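Unit 4 Project Report: Storage and Wrapping of Moulded Plastic Parts
Author: Rosário Lobo
Submitted 21 May 2024

3. Method

Glossy parts mark easily when they are stacked bare. The store at Valente holds 300 shells, and the September stock check listed scuffing on the rims as the main fault. Two wrappings were compared: thin black plastic sheet and the brown paper already in use.

Each shell was held by the rim in a gloved hand, and the sheet was folded over the lower part first. Dotted gloves were chosen because bare fingers slipped on the gloss – and left prints. Wrapped shells were kept on the rack for 24 days, then checked under a desk lamp.

4. Results

Of the six shells in paper, two had fresh marks along the rim. The six in sheet had none, though the sheet took longer to fold and tended to slide off the curved side.

5. Further work

Tape was left out of this trial. A second run should test it on the sheet only, away from the glossy face.
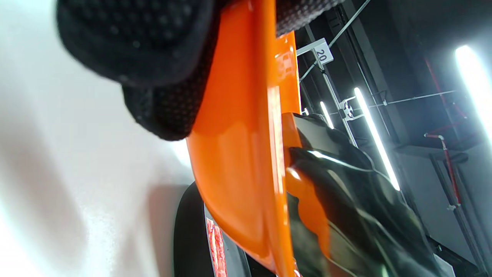
Which part of the shell should be covered first?
The lower part, with the rim left free for holding until the last fold.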